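Forum > World News > Conflicts and Ceasefires
Thread: Prata militias sign joint command deal - does it hold?

harborlight
So the four groups along the Prata river finally signed something. One command, one spokesman, one checkpoint system on the Skollport road. The statement says 4,000 fighters between them. I've followed this since the spring and I'm cautiously hopeful? They've been shooting at each other over the fuel depot for months, so even standing in one room is new.

mudflap_77
Hopeful is a strong word. It's the third merger since I started reading this board. The last one fell apart over who got to run the customs shed at Skollport, and I don't see customs mentioned anywhere in the text this time either. If you leave the money out of the deal, you haven't got a deal.

harborlight
Customs is in there, it's in the annex! Section 8. Revenue goes into a shared fund and gets paid out every month. Whether they'll stick to it is another question.

mudflap_77
OK, I missed the annex, my bad. Still don't believe it. Paid out by whom?

tinroof
By the Ranano people, as far as I can tell, and that's my problem with the whole thing. The Ranano brigade is the smallest of the four and they get the spokesman AND the fund. I have family from further up the valley and over there people see this as Ranano swallowing everybody else.

quietgravel
I read it the other way. Giving the money to the smallest group is a pretty old trick, they're the only ones who can't run off with it and survive. The big ones would never trust each other with it.

tinroof
Maybe on paper. My aunt's shop was taxed twice in one week by two groups who both said they were the new command. That was in October, when they were already "coordinating."

quietgravel
Fair enough, and I'm sorry about the shop. I'm reading documents from very far away.

mudflap_77
Also can we talk about the 4,000? The list handed to the monitors in Goltham had 2,488 names on it. I know lists lag behind, but that's a big gap, and it's the list that decides who gets rations.

harborlight
I saw that too. My guess is the statement counts village guards and the list doesn't. The guards mostly go home at night and they never got rations from anyone. I could be wrong, the monitors didn't explain it and the Goltham radio summary just repeated the bigger number.

mudflap_77
Village guards who go home at night are not fighters in a joint command. Sorry. If the army pushes up the Skollport road again, those guys are going to be looking after their own street, and I wouldn't blame them.

tinroof
That I agree with. First time for everything, mudflap.

harborlight
Ha. OK, I'll keep posting translations of the annex as I get through it. Section 9 is about prisoners and it's long, the wording on exchanges is really odd and I want a second pair of eyes on it before I put it up. Anyone who reads the river dialect, please message me. Probably tomorrow evening. 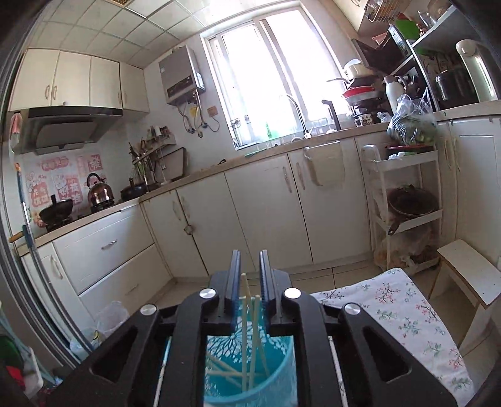
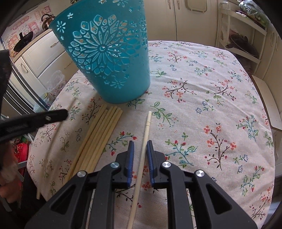 Chopsticks and flowered cloth, both pictures

quietgravel
I can manage the dialect if it's typed, handwriting is hopeless for me. Send me the prisoner part.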